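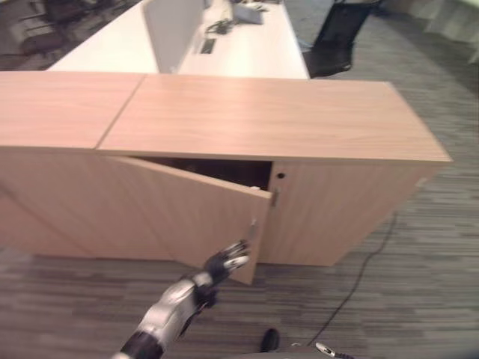
## Where the masking work stands, November

Hi Nandi,

You asked for something you could forward to the Varnura people without having to translate it first, so I've tried to keep the layer-panel talk down. Knowing me, some of it has crept back in (sorry!).

The short version: the 500 test pictures are sorted, the hand-made masks are coming along, and the hair set is late. The money is fine.

### Hand masks

I've finished 41 of the hard ones. By hard I mean anything where the selection tools give up and I have to go in with the pen tool and then paint the soft parts on the mask with a small brush. Bicycle wheels, wicker chairs, a birdcage I will be seeing in my sleep until spring. Every one has been saved as a layered file with the mask kept separate, so whoever picks this up at Budbridge can turn it off and look at the original underneath.

Another 23 are started but I wouldn't show them to anybody yet. Mostly they have a clean outer path and nothing done on the inside, so you get a nice crisp fence with the whole backyard still stuck between the slats.

I changed one thing from the plan. We'd said I would feather every edge by the same amount so the set would look consistent, and it looked terrible. Hard edges went mushy and the soft ones still had a halo. Now I set the feather per edge and write the value in the notes column. It's slower, but when I drop the cutouts on a mid-gray background they sit there properly, and I'm not going back.

### Ravn plug-in

Skondico sent the new build of Ravn and it's a lot better! The old one used to eat thin things like cables and eyeglass frames. The new one leaves them alone most of the time, though it will still fill in a small hole if the color behind it is close to the object. I've reported that with samples and their support person wrote back the same afternoon, which I appreciated.

It also crashed on me a fair amount when I had more than one large file open. Closing the preview panel helps. I've put that in the shared notes because it took me a whole morning to figure out.

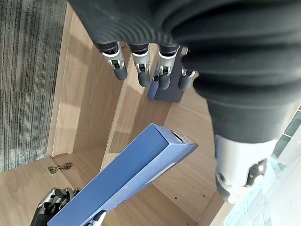 Dark-on-dark is the category I underestimated in the proposal. I lumped it in with "low contrast" and gave it the same hours, and that was wrong, because with a pale subject I can usually find one color channel where the edge shows up, and with black material there may not be much in any of them. Take that ribbed black sleeve with the big rounded folds: the outline goes in and out with every ridge, and if I smooth the path even a little, the ridges disappear and it reads as a plastic bag. The metal finger joints are easier, with a crisp silver edge to follow, but the cutouts in them each want their own little path. What works best so far is a temporary curves layer on top that lifts the shadows way up. I draw the mask with that on, then throw the layer away. I'd like to move some hours from the product shots, where I'm ahead, over to this.

### Hair and fur

Late, as I said. The set is picked and the folders are set up, and I've done test masks on 3 pictures to settle on a method. Refining the edge automatically gets me most of the way on a plain backdrop. On a busy one it drags bits of tree into the hair, and then I'm painting strands back by hand. I'd rather have fewer of these and have them good. Can we talk about cutting the set down? I can do mornings before 10.

### What I need from you

- A yes or no on moving the hours to dark-on-dark.
- The login for the Budbridge drive, mine stopped working again.
- Somebody with fresh eyes to check the finished masks at 200 percent. I've looked at them too long and I've quit seeing my own mistakes.

Next up is the glass and smoke folder. I did one wine glass early to see how it would go and it went okay, with the highlights pulled out to their own layer set to screen. The smoke I haven't touched.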